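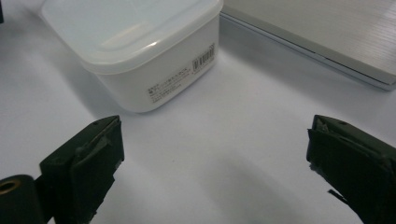 Food containers get packed, stacked, gripped and dropped more than almost anything else in the kitchen, and most of us never think about how we pick them up. I started thinking about it at the open day at the Erby workshop in Pircombe, where visitors could watch the staff working with two-finger grippers at a white table. The container was the ordinary kind, white plastic with a frosted lid a little wider than the body, and the pads on the fingers were frayed from use. I stayed at that table much longer than I meant to. Most of what I took home applies to any kitchen with a leaning pile of plastic boxes in the cupboard.

3261 shares | 57 comments
Print this page | E-mail to a friend

Lift by the body

A lid that overhangs the box makes a handy ledge for your fingers, and that is the trouble with it. Lift by the ledge and you are trusting the lid to stay on with the full weight of the food hanging from it. With rice or soup inside, the walls bow out, the corner lets go and you have a mess on the floor. The operator took the box by its two side walls, below the rim, every time I watched. Do the same at home. Spread your hand, get thumb and fingers onto opposite walls, and leave the lid alone until you want it off. For anything big or heavy, use both hands.

Look for the taper

Many of these boxes narrow toward the base so they will nest. A tapered wall gives less to hold the lower you go, and a box squeezed near the bottom wants to slide up out of your grip. Hold it higher on the wall, just under the rim. If your hands are greasy, dry them first. A folded dish towel around the box works too.

Leave room on either side

One part of the demonstration was done with the boxes set close together, and it slowed everything down. The fingers need space to come down on both sides of a box. Yours do too. In my refrigerator the boxes used to sit wall to wall, and to get one out I had to tip it forward by the lid, which brings you back to the first tip. I now leave a finger's width between them. I lost one box per shelf and have not missed it. 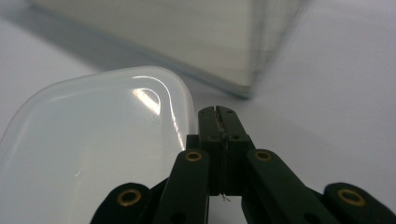 Photo: Nodent / Pircombe open day

Come in closed, then open

When you reach into a crowded shelf or freezer drawer, keep your fingers together until you are beside the thing you want, then open your hand. A spread hand knocks over whatever is next to it. I picked this up from watching the gripper come up to the edge of a box with its fingertips shut. I have no idea if the staff would call it a rule, but it has saved me a jar of mustard or two.

Turn clear and shiny lids away from the light

One of the staff mentioned that glossy lids are a nuisance because the overhead lights bounce off them. The same glare makes it hard to see what is in a box on the top shelf of a bright refrigerator. Writing on the lid is no help if all you get is a white streak. Put your label on the side wall, facing the door, where you can read it without moving anything.

Use masking tape and a pencil for labels. Pencil does not smear when the tape gets damp, and the tape peels off before washing. Put down the contents and the date and nothing else.

Replace worn pads and grips

The frayed pads made me go home and look at my own tools. Rubber strips on jar openers, the feet under the cutting board, the sleeve on the tongs: all of these get shiny or start to peel, and they hold less as they go. Check them twice a year. I do mine in September and again in spring.

To replace a peeling strip:

1. Pull off all of the old strip. Do not stick new over old.
2. Rub away the leftover glue with a little cooking oil on a rag, then wash with dish soap and rinse.
3. Let it dry overnight.
4. Cut the new strip slightly short of the edge so it has nothing to catch on.
5. Press it down hard and leave it a full day before using the tool.

Self-adhesive shelf liner from Theodorakopoulos Hardware is what I use for the cutting board. A roll has done 19 small jobs so far and there is some left. It is not meant for anything that goes in the dishwasher. 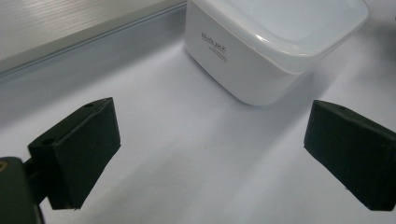
Page last changed: 13th March

Stick to one kind of box

The box with "White pack" written on its side was the one I liked best, mainly for its rounded corners. Rice packs into square corners and stays there through two washes. But the brand matters less than having only one or two shapes. At the table, changing to a different box meant setting up again from scratch. At home it means hunting for the lid. I sorted mine on a rainy afternoon, kept a single square size and a single long size, and gave the rest away.

Clear the surface first

The table had very little on it, and I noticed how much easier that made things to follow. Before packing leftovers or lunches, clear one stretch of counter completely and wipe it. Put the open boxes toward the back and work in front of them. Your sleeve stays out of the gravy, and the lids have a clean place to lie.

If you want to go to the next open day, entry is free and children are welcome with an adult. Parking on the Pircombe side is poor.

Showing newest 3 of 57 comments

tinkitchen
The tip about lifting by the lid is right. I lost a whole chili that way.

pegboard57
Pencil on masking tape, yes. In the freezer I press the tape on before the box goes in. It will not stick to a frosty wall.

mrs_oatbin
Does the oil trick work on the gray glue left by old drawer bumpers? Mine just rolls into balls.

Report a comment | Back to top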